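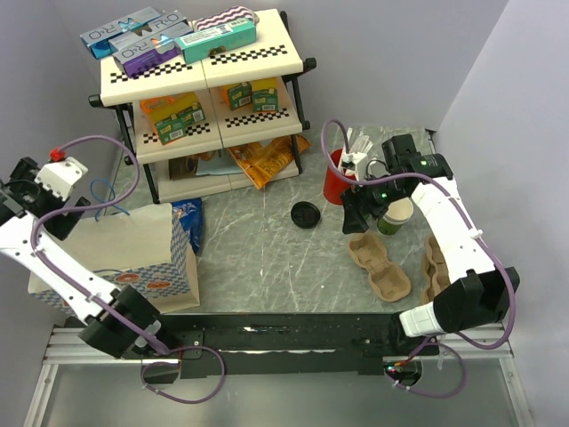
Shelf unit at the back left, cups and molded pulp carriers at right

Woteris Morkness 946 High-Gain Preamp Pedal

Item: 946
Type: analog distortion preamp, floor format
For: electric guitar, six to eight strings; bass with the Low switch engaged
Availability: in stock, ships from Kandus

Overview

The Morkness 946 is a two-channel analog preamp for players who need a tight, heavily saturated rhythm sound at the front of a clean amplifier, or straight into a power amp or mixing desk. Channel A is a crunch circuit with a soft knee. Channel B adds two further gain stages and a fixed filter ahead of the clipping section, which removes the low-frequency build-up that makes palm-muted parts blur on down-tuned instruments.

Both channels share one tone section. Gain and level are separate for each channel, so the pedal can be set for an even volume when switching or for a step up into a solo.

Controls

Gain A, Gain B - drive into the clipping stages of each channel.
Level A, Level B - output volume of each channel.
Bass - shelving control, placed after clipping.
Mid, Mid Freq - boost or cut, with the center frequency set by the second knob. The upper limit is 3,000 Hz.
Treble - shelving control, placed after clipping.
Low - two-position switch. Moves the input filter down for bass guitar.
Gate - sets the threshold of the built-in noise gate. Fully counterclockwise is off.

The left footswitch turns the unit on and off. The right footswitch selects the channel. The last channel used is kept when power is removed.

The Coelho circuit

Channel B uses the Coelho clipping network, carried over from the rackmount Woteris preamp. It clips the two halves of the waveform at different levels. Compared with the symmetrical clipping on channel A, chords hold more of their pick attack at high gain settings, and single notes on the wound strings sound less compressed. The network has no trim adjustment and needs no calibration.

Connections

Input: 1/4 in. mono jack
Amp Out: 1/4 in. mono jack, unfiltered
Desk Out: balanced XLR with analog speaker filter
Ground lift: on Desk Out only
Remote: 1/4 in. stereo jack for an external two-button footswitch (not supplied)

Amp Out and Desk Out can be used at the same time. The speaker filter is not applied to Amp Out. If the pedal feeds a power amp through a guitar cabinet, use Amp Out. If it feeds a mixing desk or audio interface with no cabinet simulation after it, use Desk Out.
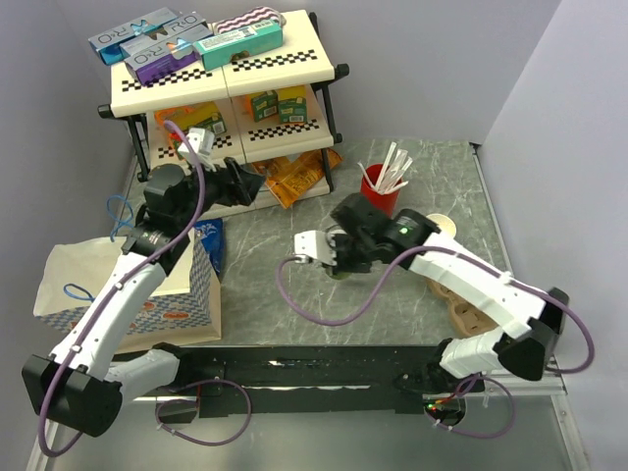 Boxed and bagged snacks on the two-tier shelf, black-and-white checkered edges

Power

9 V DC, center negative, regulated. The pedal does not take a battery. A power supply is not included. Daisy-chained supplies will work but may raise the noise floor on channel B, where an isolated output is recommended.

Do not connect a supply above 9 V. The internal converter already raises the rail voltage for the gain stages, and a higher input gives no extra headroom.

Suggested starting points

Rhythm, standard tuning: channel B, gain at half, bass at noon, mid slightly below noon, treble at noon.
Rhythm, drop tunings: channel B, gain a little under half, bass below noon, Mid Freq turned up and mid boosted slightly. Raise the gate until the hiss stops between riffs.
Older thrash sounds: channel A with gain at full and a boost pedal in front.
Bass: Low engaged, channel A, gain at one third. Run a separate clean signal if the desk has a spare channel - the 946 has no blend control.

In the box

Morkness 946 pedal
Four adhesive rubber feet
Printed manual
Warranty card

Revision notes

Units built from September onward have a quieter channel relay and a longer gate release. Earlier units switch with an audible tick when the gate is off. The change cannot be retrofitted by the user. Sound and control layout are the same on both versions.

Warranty and returns

The 946 is covered for 3 years against faults in parts and assembly. Worn knobs and cosmetic marks are excluded. Unused units may be returned within 10 days of delivery in the original carton. Opened units are accepted for exchange only.

Related items

Morkness two-button remote footswitch
Morkness rack preamp with Coelho circuit
Woteris isolated power supply

Page updated Wed 10 January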